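Trutus Player's Manual
Section 5: Healers, Wards and the Summon Bench

This section explains how to set up a healer in Trutus, how to bind the first ward to her, and how to call it in battle. It is written for the standard game. If you play with the Grostutus expansion, please read also the notes marked "Grostutus", because some of the menus are in a different order there.

Before you start

You need a party with at least two members and access to the Summon Bench. The bench opens after you finish the chapter at Cliko Harbour. If the bench is grey in the camp menu, the chapter is not finished, even if the boss is already defeated. Go back to the harbour and speak with the ferry woman until she gives you the brass token.

You also need one free ward slot on the healer. The slot is shown as an empty circle under the character's portrait. A full circle means that a ward is already bound there.

5.1 Choosing the healer

1. Open the camp menu and select Party.

2. Move the cursor to the character who will be your healer. Any character can learn to heal, but only characters with the Lantern trait can bind a healing ward.

3. Press Confirm, then select Role.

4. Choose Mender from the list. The colour of the portrait border changes to green.

5. Leave the menu with Cancel. The game saves the new role when the menu closes.

Note: When you change the role, the character keeps her level but loses the skills that were in her quick bar. Write them down first if you want to put them back later. The skills themselves are not forgotten.

Caution: Do not change the role of a character who carries a quest item in the first accessory slot. In version 2 of the game the item goes to the bottom of the storage chest, and the quest marker does not follow it there. The item is not lost, but many players have searched for it a long time.

5.2 Binding a ward

The first healing ward in the game is Þrastardóttir. She is found in the bell tower north of the harbour and joins you without a battle. Her name is long, so the smaller menus show it only as "Þrast." with a dot. This is the same ward.

1. Walk to the Summon Bench and press Confirm.

2. Select Bind. The list on the left side shows your characters, and the list on the right side shows the wards that are free.

3. Choose the healer on the left side.

4. Choose Þrastardóttir on the right side.

5. Hold Confirm until the ring is filled. If you let go too early, the binding is cancelled and nothing is paid.

6. Check that the circle under the portrait is now full.

The binding costs 206 shells. The price is the same at every bench and it does not go up with the level of the character. You can unbind the ward without payment, but if you bind her again you must pay the full price again. For this reason it is better to decide on your healer before you spend the shells.

Grostutus: The Bind command is found under Rites, on the second page. The price is the same.

5.3 What the ward does

A bound ward gives two things. The first is a passive effect which works all the time, also when the ward is not called. The second is the summon attack or summon spell, which must be called in battle.

Passive effect of Þrastardóttir: the healer recovers 2 HP at the start of each of her turns. It does not work while she is asleep or turned to stone.

Summon spell: Evening Bell. It restores HP to all party members who are standing, and it removes Poison and Chill. It costs 8 MP. It does not wake up fallen members. To bring back a fallen member you need a Warm Feather or the spell Rise, and these are explained in section 6.

The strength of Evening Bell depends on the Spirit of the healer. The equipment of the other party members has no influence on it. Rings which increase "all healing" do count, but only if the healer wears them herself.
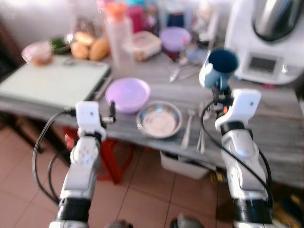 The Spirit value is fixed at the moment when the spell is called. If an enemy lowers the Spirit of your healer while the animation is playing, the amount of HP stays as it was. It also means that a tonic taken afterwards comes too late. Use the tonic one turn before, and then call the ward.

5.4 Calling the ward in battle

1. Wait until it is the healer's turn.

2. Open the command wheel and move to Ward. If the word Ward is written in red, there is not enough MP.

3. Select Evening Bell.

4. Confirm. You do not need to choose a target, the spell always goes to the whole party.

5. If you have seen the animation already, press Cancel once to shorten it. The effect is the same.

After the call the ward must rest for 5 turns. The remaining turns are shown as small dots beside her name. Only the healer's own turns are counted, so a fast healer can call the ward again sooner than a slow one. Haste helps with this and Slow makes it worse.

Note: The rest time continues between battles. If you finish a fight when two dots are left, the next fight begins with the same two dots. Sleeping in camp removes all of them.

Caution: In the Drowned Archive the floor tiles with the blue sign block every ward. If your healer is standing on such a tile, the command wheel shows Ward in the normal colour and lets you choose it, but the spell fails and the MP is still taken. Move her to another tile first.

5.5 Letting the computer control the healer

You can give the healer to the computer with the Habits menu. This is comfortable in long dungeons, but the standard habits are not very economical. They call Evening Bell as soon as any member has lost HP, and then the ward is resting when you really need her.

1. Open Party, select the healer, and then select Habits.

2. Go to the line Call Ward When.

3. Change it from Any Member Hurt to Half the Party Hurt.

4. Go to the line Keep MP and set it to 8, so that one call is always possible.

5. Select Store. Without this step the changes are gone when you close the menu.

For boss battles we recommend that you set Habits to Off and give the commands yourself.

5.6 If something does not work

The ward is not in the list on the right side.
She is probably bound to another character. Look for a full circle under the other portraits. Characters who left the party for the story keep their wards, and you must wait until they return. The longest absence is in the chapter Frost Market, where Lantern characters are away until the December festival is over.

The healer has the ward, but there is no Ward command.
Her role is not Mender. Repeat the steps in 5.1. If the role is correct, look if she is wearing the Iron Collar. It takes away the command without any message.

Evening Bell restores only 1 HP.
The party is under the effect Hollow. This effect reduces every kind of healing to 1 until it is removed. Use a Salt Candle, or let the effect run out.

The name of the ward is shown with empty boxes.
The letter Þ is missing in the small font. Open Options, select Text, and change the font to Large or to Classic. Saved games are not affected.

The ring does not fill at the bench.
You have fewer shells than the price. The bench gives no sound in this case. Shells kept in the storage chest are not counted, so take them out before you try again.

5.7 Changes in this section

The text about Habits was corrected after a letter from Heiðrún Mogensen, who noticed that the Store step was missing. The table of ring bonuses has been moved to section 8, together with the other accessories.

Continue with section 6, Fallen Members.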